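Blog > Giving > Workplace Giving

Why I Moved My Giving to Payroll

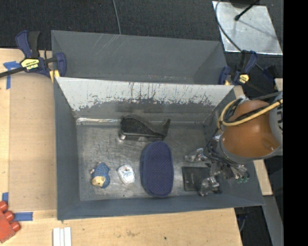

How much of a payroll gift reaches the charity? At Kandico, where I work, all of it does. The company pays the processing fee, and the money goes out once a month with a list of donors who agreed to be named. I didn't know that until October, when Elaine Fontes in the benefits office sent me the two-page plan summary.

Before that I gave the way most people do. A letter came, I wrote a check, and then I forgot until the next letter. Some years that added up to a decent amount and some years it didn't.

Now $20 comes out of each paycheck. I split it between two groups. Twelve goes to Prutari, which runs a food pantry near my old apartment, and eight goes to the Queiroz Fund for school supplies. Changing the split takes one form, and it has to be in before the pay period starts.

The company also matches up to $3,000 a year per employee. I won't get close to that, but the match doubles what I do give. You have to ask for it separately, on a second form. I missed that the first time and Elaine sent it back to me.

I still write one check, to the library. They aren't on the plan list yet.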